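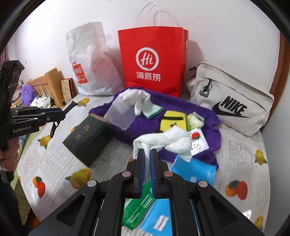

White towel on the purple blanket

Date: 25 March 2022
Subject: Re: [delcombe-neighbors] Bus 30 and the Sandthorpe stop

Hello everyone, and thank you for all the kind notes after my last message. I meant to answer each of you, but then the week got away from me, so I hope one long letter will do.

I rode the 30 out to Sandthorpe and back on two mornings to see how the new timetable works for people who have to change at Voicu Street. Going out it was lovely! The driver waited for a lady with a stroller, and we still pulled in early. Coming back was another story. The 191 leaves Voicu Street 5 minutes before the 30 gets there, so you stand and wait for the next one, and the shelter still has no bench (I did ask about the bench again, and was told it's "with the contractor," same as last spring).

Someone wrote earlier on the list:

> I don't see why we need to fuss over one connection.
> Most of us drive to Sandthorpe anyway, and the old
> timetable was worse on Saturdays.

I do understand that, and the old one was pretty dreadful. But the clinic is out there now, and plenty of folks on our side of Delcombe don't drive, or would like not to in the winter. Moving the 191 back a little would fix it, and I can't see who it would hurt.

My letter to the bus office has 281 signatures so far, which tickled me no end. If you'd still like to sign, the sheet is on the counter at the library until the end of March, next to the seed packets.

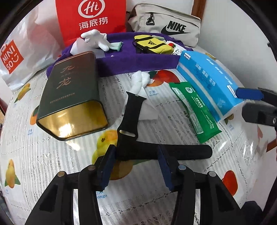
Another rider wrote back that the 191 can't leave any later without missing the school run at the far end, and that we'd do better to ask for the 30 to start earlier. I hadn't thought of the school at all, and I'm glad to be told. I'll add a line to the letter saying either change would suit us, unless somebody objects before I mail it.

One more thing: if you have a paper copy of the old timetable, please hang on to it for me. I gave mine away and I'd like to put the two side by side.

Warmly, and with apologies for going on so,
Your neighbor at the top of Vulent Hill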